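Equipment > Hand-Held Grippers > Lisa Pair > Demonstration Days

We use cookies to remember what you put in your quote basket. Accept / Settings

Lisa hand-held gripper pair, and how to come and try it

Lisa is a pair of grippers you carry yourself. There's one for each hand, you do a job with them, and the recording of how you did it goes off to teach a robot arm. The arm gets to be the future of work. You get to be the person who folds the shirt.

We sell Lisa in pairs, with the Zurkance recording software, chargers and a case. You can order from the quote form like any sensible buyer, but most people come to a demonstration at our Larngate workshop first, and we encourage it. A spec sheet says very little about what happens to a grown adult who has been handed two grippers and a T-shirt.

What happens at a demonstration

You get coffee, then a short talk from Zlata Savchuk, who runs the demonstrations and has cut the slides down every time until there are hardly any left. Then it's cloth. We start everyone on cloth. Blocks and cups make any gripper look clever, and we'd like you to find out early what you're buying.

The first exercise is a T-shirt dropped on the mattress. Flatten it, straighten the sleeves, fold it, set it aside. You've done it a thousand times with your own fingers and you will be surprised at how much those fingers were doing without telling you. Visitors tend to go for the middle of the shirt, which gives them a nice firm hold on the middle of the shirt and nothing else. Go for a hem or a shoulder seam.
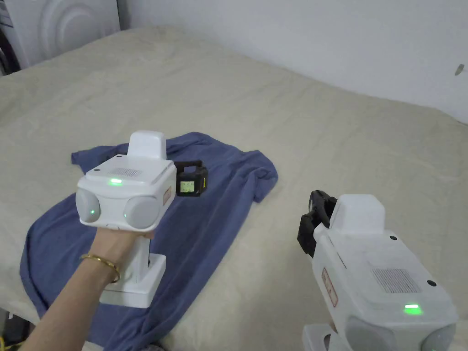 Keep your wrists loose and move slower than feels polite. Zurkance doesn't mind slow. It does mind the moment when both hands lunge for the same sleeve, and it will mark that stretch of the recording for you to keep or throw out. Yevdokiia Didenko, who wrote that part of the software, calls it the honesty setting. In the menu it's called Overlap Check.

At our session on August 24, 2024 we had a hotel laundry manager, two university labs and a man who thought he had signed up for a sewing class. He stayed to the end and folded better than either lab. We offered him work, and he said he'd think about it, in the tone people use when they won't.

Getting a good recording

A few things come up at every visit, so we may as well put them on the page.

- Pinch only as much as the fabric needs. Squeezing harder makes a wrinkle and gives the arm a bad habit.
- Lift a corner before you drag it. Dragging bunches up everything underneath, and then you have two jobs.
- If you drop the shirt, carry on. A pick-up after a drop is useful material, and the arm is going to drop plenty of its own.
- Don't talk with your hands. We've had lovely explanations recorded as attempts at folding.
- Start each take with the cloth in a different mess. People are tidy by nature and tend to make the same mess over and over.

The second exercise is the lift. Take hold of the cloth in one gripper, raise a far corner with the other, and get the fabric hanging between your hands before you lay it down again. It asks more of the fingertips than the flattening does, and it's where buyers who were only nodding start asking about prices. 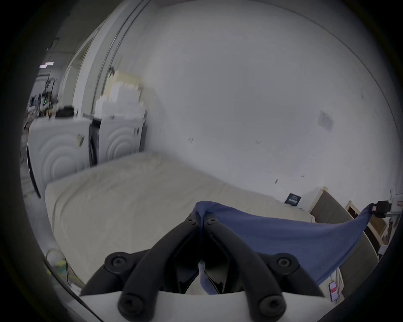

Specifications

Supplied as: pair, left and right
Weight: 300 grams each, without the strap
Fingers: two per gripper, black, meeting at the tips
Linkage adjustment: 4 knobs on each gripper. Check them before a session, and please don't overtighten. We can always tell.
Running time: 6 hours per charge, or longer than most people want to fold things
Software: Zurkance, one license per pair
Case: yes, with a foam cutout for everything except the charging cable, which was added later and lives wherever you can get it to live

What Lisa won't do

It isn't waterproof. It won't pick up a coin from a smooth table, though you're welcome to spend your visit trying. It isn't a robot either, and we mention it only because we've had two returns from customers who were waiting for it to move.

Lisa also won't fix a badly chosen task. If a job takes your staff three tries by hand, bring it along and we'll look at it together, but we may tell you to change the job.

Compatible arms

Recordings export in the common formats, and we ship a mounting plate for Melnychuk arms. For anything else, send us a drawing of your wrist flange. A photo of the flange held up next to a banana has been tried and was less help than the sender hoped.

Booking a visit

Groups are kept to 14 people, and each visit takes a morning. The next open date is in December, and it fills from the waiting list first. Flat shoes are best, long sleeves should be rolled up, and you can bring your own fabric as long as it's clean. Fitted sheets are allowed. Zlata will demonstrate one if asked and will not take questions during it.

Visitors who order within a month get the cost of the visit taken off the invoice. Everyone else gets the coffee and, if their recording was any good, an email from Yevdokiia asking whether she can keep it.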